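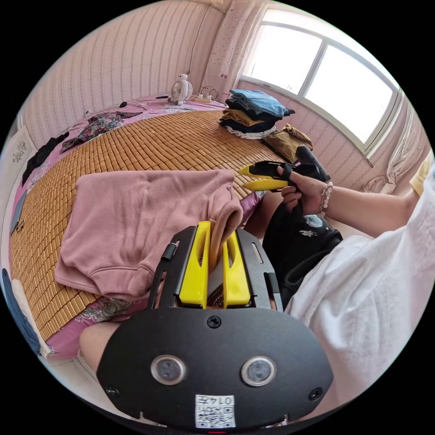 pink jumper, bamboo mat. ok, backup thread, as threatened

1/ So. Finally moved all my backups off Hunt and onto Palent. Took most of the evening and I have opinions. None of this is sponsored, I paid for both like a mug.

2/ Background for new people - Hunt is the sync thing I've moaned about since July. Fine for small folders. Hopeless once you have years of photos and a pile of old project files with stupid long names.

3/ What finally did it: it told me everything was synced. Green tick and all. Went looking for a folder of scanned letters from the Luncombe house and it was there but empty. Name fine, dates fine, nothing in it.

4/ 632 files. Got them back off an old external drive but that was luck, I'd been meaning to wipe that drive for months.

5/ Palent then. Installer is small, doesn't try to put a toolbar on anything. First run asks which folders and how often and that's it. No account needed if you only back up to your own disk. Big tick from me.

6/ It does NOT sync. Want the same folder on your laptop and desktop, both live? Wrong tool. It takes copies and keeps the old versions. I've set mine to keep up to 3 versions of each file, you can have more if you've got the space

7/ Speed. First run is slow. Properly slow, went and made tea, came back, still on the letter C. Every run after that only looks at what changed and it's done before I've noticed.

8/ Annoying bits. The schedule screen is a mess. "Daily" and "every day" are seperate options and they do different things - one runs at a set time, the other runs when the machine's been idle. No idea who signed that off.

9/ Also the log. It writes one line per file whether anything happened or not. Turn that down in settings > advanced > noise. Yes it's called noise.

10/ Restoring: tried it on purpose before trusting it. Picked 2 folders, deleted them, pulled them back. Names ok, dates ok, the accents in filenames survived too, which Hunt used to turn into question marks.

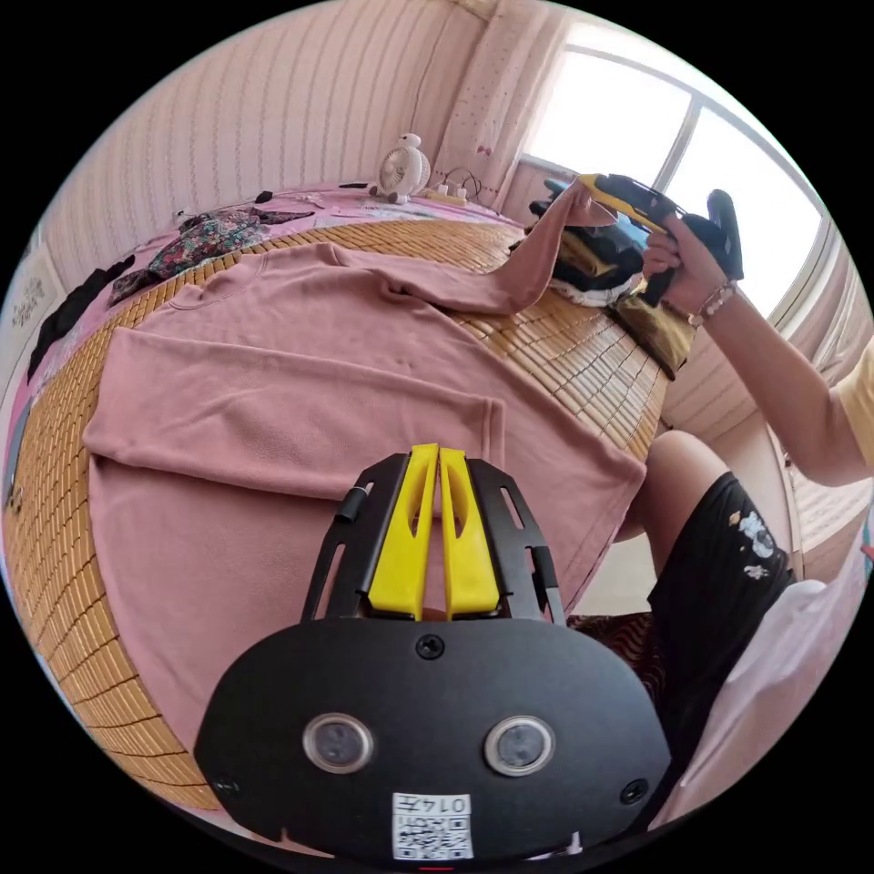
Dalari replied asking does it cope with files that are open, mail folders mostly, because the last thing they used skipped those and never mentioned it.

11/ Good question, should of covered that. Yes but only if you tick "copy files in use", which is off by default. Without it they get skipped and you get a yellow line in the log. With the noise turned down you won't see the yellow line!! So tick the box first, then turn the log down. In that order pls

12/ Mail folders came through ok for me with it ticked. Didn't try a database or anything clever.

13/ Passwords. It will encrypt the backup if you ask. There's no reset. Forget it and the backup's gone, support will tell you the same. Mine's written down on paper in a drawer, don't @ me

14/ Leaving Hunt - cancelling the plan doesn't remove the program. It sits there still watching your folders. Uninstall it, restart, then check startup items, there was still a helper thing in mine.

15/ Haven't tested Palent on the old laptop yet, the one with no space on it. Will add to this when I have. Muting for a bit, dinner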